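To: Domis robotics club list
Subject: Re: [domis] Sock task, where are we at?
October 2020

Hi all,

Sorry for the slow answer, I've been buried in midterms and only got back to the club laptop last night. Quoting the bit I'm replying to:

> Can whoever has the arms this week tell the rest of us where the laundry
> task stands? I know the teleop works and I know we picked socks, but
> the wiki page still says "towels (maybe)". Also, are we going to be
> ready for the Tendport showcase or should I tell them we're bringing
> the line follower again?

Please don't bring the line follower again! I love that thing but everybody at Tendport has seen it. We're doing socks, I'm pretty sure we can do socks, and I'll fix the wiki tonight (towels were a bad idea anyway, they fold over the gripper and then you can't see what you're holding).

So, where we are. We've got about 200 demos recorded that I'd call clean, and I'd like 400 before we train anything we plan to show people. The task goes basket to hanger: one arm gets a sock out of the basket, the other one works the clothespin, the sock goes in, the pin closes, both arms back off. When I'm driving and I've had some coffee I can do one sock in under a minute. The clothespins are the hard part by a mile. You have to squeeze right at the ends, and if you come in a little crooked the whole hanger starts turning on its hook and you're chasing it around like an idiot.
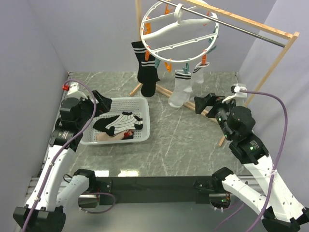
On the pins, Ciobanu wrote back to me off-list that we should quit squeezing from the side and come up from below with the right arm, so the hanger gets pushed against its own hook and has less room to spin. I tried it for an evening and it does help, though you lose sight of the pin for a second when the gripper covers it. I'd say try it both ways and put a note in the log about which one you used, so we can split the demos later if we need to.

A few things if you've signed up for a driving slot:

Start with the arms in the home pose. Not near the home pose! The first batch I threw out was all because of that.

Mix up the socks between takes. Turn them over, swap which one is on top, bunch one up in a corner. If they're always laid out nicely the policy learns nicely laid out socks and then we get to Tendport and look silly.

If you drop a sock on the table, keep going and pick it up. I want some recoveries in there. If it goes on the floor, stop the take and delete it.

Watch the cables when you reach across. I snagged the left one twice and the second time I had to reseat the connector.

I also asked Ukmont whether they'd lend us another pair of gripper fingers, the softer kind, and they said maybe after their own contest is over. I wouldn't plan on it. For now we wrap the fingers with a bit of grip tape and replace it when it goes shiny. There's a roll in the drawer under the monitor.

For the showcase I'm thinking we get 4 minutes and try to hang 2 socks. If it hangs more, great, but I'd rather tell people two and then do two. Does anyone want to do the talking part? I'm happy to sit by the stop button and say nothing.

Slots are in the usual spreadsheet and the evenings are mostly open. Put your initials in, and if you can't make it take them out again so somebody else can have it.

Oh, and whoever borrowed the small hex keys, I need them to tighten the right wrist.

See you on the call!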